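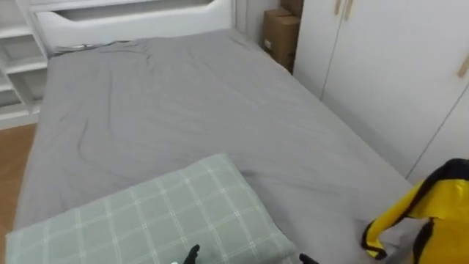

I have a rule about moving, and the rule is that the bed gets made first. I don't care if the forks are missing and the shower has no curtain. If there's a clean sheet on a mattress by the time it gets dark, the day counts as a win. So on our first evening in Momdale I dug out the gray fitted sheet before I'd even found my toothbrush, wrestled it over the corners, and stood back feeling very pleased with myself. Sure, it has wrinkles all across the middle. It came out of a bag where it had been folded for a good long while, and the iron was (and still is!) in a box I can't identify. The white headboard came with the place, and I've gotten weirdly fond of it, with that long rounded slot cut through the top part. I keep wanting to hang a reading lamp off it.

The rest of the bedroom is coming along slower. I'd love to say I had a plan, but my plan was a note on my phone that said "bedroom: shelves?" and that was the whole note.

So, shelves. There's the white open unit on the left side of the bed, and my first instinct was to fill it the same night with whatever was closest. I've done that before. In our last apartment I put books, chargers, a bag of rice and one hiking boot on a shelf on day one, and two years later the rice was still there. This time I'm making myself wait until I know what I reach for from bed. So far that's a water glass, hand cream, and the paperback I've been on page 55 of since New Year's.

The wardrobe is the part I'm most excited about. It runs right along the bed and it's enormous — plain white doors, little light wood handles. I grew up sharing a closet with a vacuum cleaner, so this is luxury. I'm splitting it in half by season, with the bulky sweaters down low and the summer stuff up where I need a stool. Coats go by the front door. I've already broken that one twice, but it's raining here and I don't want to talk about it.

Then there are the cardboard boxes in the corner behind the head of the bed. Those are the "later" boxes. I ordered a set of fabric bins from Starkex to unpack them into, and the order confirmation says 11 business days, which feels long for bins. My sister-in-law swears by the Kirkex ones, but they only come in orange and I have to sleep in there.

Next up is bedding. I have one duvet cover I like and one I tolerate, and I've been looking at a linen set from Tamura in a sort of oatmeal color. I've had the tab open all week. Does linen get softer, or do people just say that because they spent the money? If you've slept on it for a few winters, please tell me in the comments before I do something expensive.

I also still need curtains, a second pillow that isn't flat as a pancake, and that iron. If it's in the box marked "garage misc" I'm going to be so annoyed, because we don't have a garage anymore.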